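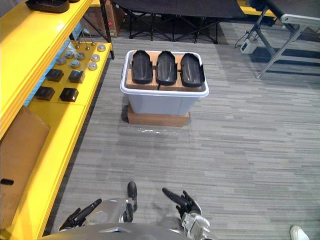 정리수납 게시판 > 작업실/창고
제목: 바닥에 두는 부품통, 박스로 받치는거 어떻게들 생각하세요
작성자: 회색타일
조회 3262

급하게 씁니다. 점심시간 끝나기 전에.

작업실 301호 정리중이에요. 바닥은 회색 카펫타일이고 노란 선반 하나 있음. 검은 껍데기 모양 트레이가 문제인데 길쭉하고 둥글둥글해서 쌓이질 않아요. 겹치면 미끄러지고, 광이 있어서 긁히면 티도 확 나고.
그래서 흰 플라스틱 통에 골판지 깔고 나란히 눕혀놨어요. 통은 바닥에 그냥 두니까 너무 낮길래 납작한 박스 위에 올림. 돈 0원 들었고 나름 만족중입니다.

근데 같이 쓰는 Raluca Cârstea 씨가 보자마자 이건 정리가 아니라 쌓아둔거래요. 선반에 올리라고. 선반엔 자잘한 것들이 이미 자리 잡고 있어서 저는 싫고요.

여쭤보고 싶은건
- 박스 받침 계속 써도 되나
- 골판지 말고 깔만한거
- 둥근 트레이 방향 어떻게 두시는지

나사못할배
박스 받침 반대. 골판지는 모서리부터 주저앉아요. 처음엔 멀쩡한데 한달 지나면 한쪽으로 기울어 있음. 통에 든게 가벼우면 좀 더 버티긴 하겠지만 결국 똑같아요.
목재소에서 자투리판 하나 얻어다 깔면 끝날 일을

회색타일 (작성자)
가벼워요. 한손으로 통째로 들려요. 그래도 주저앉을까요?

나사못할배
주저앉는다니까요

모모네창고
저는 찬성이요ㅋㅋ 박스 받침 2년째 쓰는데 안 무너졌어요. 대신 테이프로 아래위 다 막고 안에 골판지 접어서 꽉꽉 채워넣었어요. 속 빈 박스면 할배님 말씀이 맞고 속 채운 박스면 제 말이 맞는걸로 해요
그리고 앞에 비닐 저거 치우세요!! 카펫 위 비닐 밟으면 진짜 쭉 미끄러져요. 저 그걸로 꼬리뼈 나갈뻔함

회색타일 (작성자)
비닐... 방금 치웠습니다. 버린건 아니고 접어서 넣어둠. 언젠가 쓸듯해서

모모네창고
그 언젠가가 안와요 버려요

chiri_v
Vasilică Chiriac 입니다 예전 작업실 연재 쓰던 사람. 한국어 서툴러도 이해 부탁해요.
우리는 Holthorpe 창고에서 비슷하게 둥근 물건을 많이 다뤘어요. 결론부터. 둥근 물건은 선반에 올리면 안됩니다. 굴러가고, 꺼낼때 옆의 것을 밀어요. 낮은 통이 맞아요. Raluca 씨에게 미안하지만 회색타일님 편입니다.
다만 통 벽이 낮은 쪽이 좋아요. 깊으면 손목이 꺾입니다.

선반교신자
동의 못해요. 바닥에 물건 두는 순간 그 방은 끝이에요. 처음엔 통 하나죠. 그다음 그 옆에 박스, 그다음 기대놓은 골판지. 사진 왼쪽에 벌써 커다란 골판지 기대져 있잖아요. 이렇게 번지는 겁니다.
선반 하단에 턱 하나 붙이면 굴러가는 문제는 해결돼요. 300mm 폭이면 웬만한건 다 올라가고요.

회색타일 (작성자)
골판지는 버리려고 세워둔건데 흠 일주일째긴 하네요
턱은 생각 못했어요. 근데 하단칸에 동그란 금속판이랑 핀, 검은 블록을 펼쳐놔서 자리가 없어요. 금속판은 겹쳐두면 표면에 자국 나서 안겹치고 흩어놓는 중

선반교신자
그걸 작은 칸막이 트레이에 모으면 자리가 나죠. 핀 세워놓은건 잘하셨네요 대가리 보여서 찾기 쉬움. 블록은 줄 맞춰놓고 왜 금속판만 흩어놓으셨는지. 사이에 종이 한장씩 끼워서 세우면 되는데

나사못할배
종이 끼우면 꺼낼때마다 종이가 날려요. 안해보셨구만
칸막이는 Ballach 얕은거 추천. 더 비싼거 살 필요 없음

선반교신자
해봤습니다. 3년 했어요. 안날려요

모모네창고
두분 또 시작ㅋㅋㅋ 간이침대는 왜 아무도 얘기 안해요? 뒤에 검은 접이식 침대. 작업실에서 주무세요??

회색타일 (작성자)
가끔요... Karel 마감때는요. 4월까지만 버티면 접어서 치울거에요 아마

모모네창고
침대 밑 공간이 수납인데! 다리가 교차형이라 깊은 통은 안들어가겠지만 납작한건 앞쪽에 슬쩍 들어갈지도. 줄자로 재보세요 저도 비슷한거 있는데 모델마다 높이가 달라요

바닥파
방향 질문은 다들 안답해주시네. 제가 씁니다. 둥근 트레이 나란히 둘때 제 순서요, 급히 적어서 순서 좀 엉망일수 있음

1. 통 바닥에 골판지든 천이든 먼저 깐다. 통보다 살짝 작게. 꽉 끼게 자르면 가운데가 봉긋 올라와서 다 굴러요

2. 오목한 쪽을 위로. 뒤집어놓으면 손가락 걸데가 없어요. 테두리가 위로 와야 잡습니다

3. 끝의 것부터 넣고 끝의 것부터 뺀다. 가운데부터 빼면 양옆이 가운데로 무너져요. 오른손잡이는 오른쪽 끝부터가 편하고요. 손가락 들어갈 틈은 벽쪽에 남겨두기. 저희집 것도 검은색이라 어두우면 테두리가 안보이던데 낮에 하세요
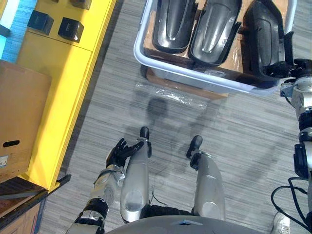 4. 주변 바닥 비우기. 통 옆에 전선이나 신발 있으면 꼭 걸려요. 저는 통 둘레에 마스킹테이프로 네모를 그려놓고 그 안엔 아무것도 안둡니다

5. 다 넣고 통을 살살 흔들어본다. 달그락거리면 사이에 뭐라도 끼우기. 못쓰는 양말 좋아요 진심

6. 이름표는 통 벽 바깥에. 안쪽에 붙이면 물건에 가려요. 반투명이면 벽 너머로 좀 비치긴 하는데 검은 물건은 다 똑같이 시커멓게만 보임

선반교신자
4번만 동의

바닥파
그럼 2번은 왜요 엎어두세요??

선반교신자
네 엎어둡니다. 오목한데 먼지 쌓이잖아요. 광나는 안쪽에 먼지 앉으면 닦기 귀찮아요. 닦다가 더 긁히고

바닥파
아 먼지. 그건 인정. 근데 매일 쓰는거면 먼지 쌓일 틈이 없지 않나요

chiri_v
매일 쓰면 위로, 오래 보관하면 아래로. 우리는 그렇게 나눴어요. 그리고 보관할때는 큰 천 하나로 통 전체를 덮으면 방향은 상관없어요.

회색타일 (작성자)
오 덮는거 좋네요. 저는 거의 매일 꺼내요 그래서 위로 할게요
3번 끝에서부터 빼는거 해봤는데 확실히 덜 무너져요. 맨날 가운데를 먼저 집었었네요. 전 왼손도 많이 써서 양쪽 끝 다 틈을 줘야할듯

골판지러버
뒷북인데 깔개 얘기. 골판지도 나쁘지 않아요 싸고 교체 쉽고. 다만 골 방향을 트레이 긴 방향이랑 같게 두세요. 직각으로 두면 꺼낼때 드르륵 하고 걸림
펠트는 먼지 붙고 미끄럼방지매트는 너무 안미끄러져서 오히려 옆걸 딸려올려요. Cavalcanti 에서 나온 얇은 폼 매트 써봤는데 냄새가 심해서 베란다에 한참 뒀어요. 빠지긴 빠집니다

나사못할배
폼매트 냄새 안빠져요

골판지러버
빠졌는데요;; 우리집은

모모네창고
500원짜리 다이소 부직포 쓰세요 다들... 뭘 그렇게 사요

회색타일 (작성자)
중간정리
받침 -> 일단 박스 유지, 속 채우고 테이프. 기울면 할배님 말대로 판자로
깔개 -> 골판지 그대로 골방향만 확인
방향 -> 오목한쪽 위. 끝에서부터
기대놓은 골판지 -> 오늘 퇴근할때 버림
선반 하단 -> 칸막이 트레이 알아보는중

Raluca 씨한테 이 글 보여줬더니 선반교신자님만 제정신이라네요. 바닥에 테이프로 네모 그리는건 절대 안된대요 카펫에 끈적이 남는다고

바닥파
마스킹테이프는 안남아요!!

선반교신자
남습니다. 여름 지나면

바닥파
전 자주 갈아줘서 그런가.. 암튼 카펫이면 구석에 먼저 붙여보고 하세요. 타일형은 여차하면 그 장만 뒤집어 까는 방법도

나사못할배
판자 필요하면 쪽지 줘요. 자투리 남은거 있음. 택배비만

회색타일 (작성자)
쪽지 드렸어요. 통 바닥보다 조금 큰걸로 부탁드려요 지금 박스도 앞쪽이 살짝 넓은데 그게 안정감 있더라구요. 회의 들어갑니다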